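*Draft of September 18, 2022. Section 4 only, references still to be merged.*

## 4. What gets written down, and what doesn't

### 4.1 Logbooks at the two sites

Both shops keep a repair log. Soliman uses a bound book by the door of the cutting room, one line per job. Brerkov moved to a shared spreadsheet (Codevis export, see Section 3) but kept the paper book going next to it, and the two don't match. We coded 900 entries in all. Coding was done by Belkadi and Chaturvedi, with Alaoui settling the ones they disagreed on.

Most entries are short. "Belt changed." "Noise again, left side." "Same as before." The last one is a problem for anyone reading later, and it was a problem for us. Before what? In several cases the earlier entry was on a page that had been torn out, or in the other book.

Entries about cloth are different from entries about machines. Longer, for one. A machine entry names a part and an action. A cloth entry tends to describe how something looked or felt, and then stops. Pulls, slack places, a fold that would not lie flat. Nothing on what was done about it. People we spoke to did not see this as a gap. The cloth gets dealt with at the table by whoever is standing there, and the next roll is a new story.

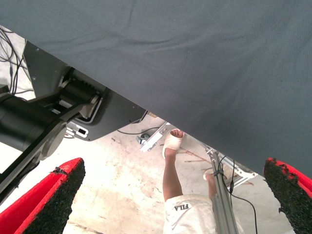 **Figure 1.** Dark gray woven cloth, finely textured, with soft wrinkles and shallow folds.

Wrinkles are a good case. The word turns up all through the Soliman book and means at least two things: creasing that will press out, and puckering that won't. Staff said they could tell which was meant from the handwriting, i.e. from knowing who wrote it and what that person usually bothers with. We could not. We coded both as "surface, unspecified" and left it there, which loses something but we saw no honest way around it.

### 4.2 Interviews

44 interviews, all but four done on site. Benjelloun did the first round alone. The second round, in December, was done in pairs after it became clear that one person could not take notes and follow somebody around the shop at the same time.

The interview guide had a question on "minor repairs". Bad question, in hindsight. To most of the people we asked, minor meant cheap. To some it meant quick. One mechanic at Brerkov took it to mean anything that could be done without telling the office, and gave by far the most useful answers of the whole round. We changed the wording to "jobs you would do without asking" and the answers got longer right away. First-round answers to the old wording are kept in the data but not pooled with the rest.

On why jobs go unlogged, the reasons given were mostly dull. No pen. Hands dirty. End of shift. Somebody else was going to write it. Fear of blame came up less than the earlier work would lead you to expect, though people might well not say so to a visitor with a recorder.

### 4.3 Parts

Parts are where the log should be strongest and in a way it is. A part has a price, somebody orders it, so there is a trail. But the trail is of the order, not of the fault. Ekside, the supplier both shops use, sends a slip with each delivery, and at Soliman the slip is simply stapled to the page in place of an entry. 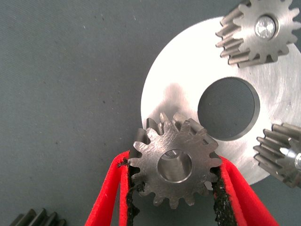

What the slips leave out is the judgement that came first. When is a gear worn enough to swap? We asked, and got answers about sound, about play in the shaft, about how long until the next big order. Nobody used a gauge for this and only two shop leads thought one would help. Tooth wear was the thing most often mentioned, scratches on the face were waved off as nothing. A bore that had opened up was taken seriously by everone, but hardly ever appears in writing, and when it does it is filed under "shaft".

Old parts are mostly kept. Tins, drawers, a shelf at Brerkov that is not supposed to be there. They work as a kind of second log: people pull out an old piece and talk from it. We did not plan for this and have no proper record of the first few times it happend. From the second round on we asked to see the tin.

### 4.4 Agreement between coders

Agreement was checked on a subset. The two coders split on 49 entries, nearly all in the "surface" and "other" groups. Machine entries gave little trouble. Leemans re-read the disputed ones without seeing either set of codes, and sided with neither often enough that we merged two of the categories (see Table 2). Earlier counts in the workshop version of this paper use the old categories and should not be compared with those in Section 5.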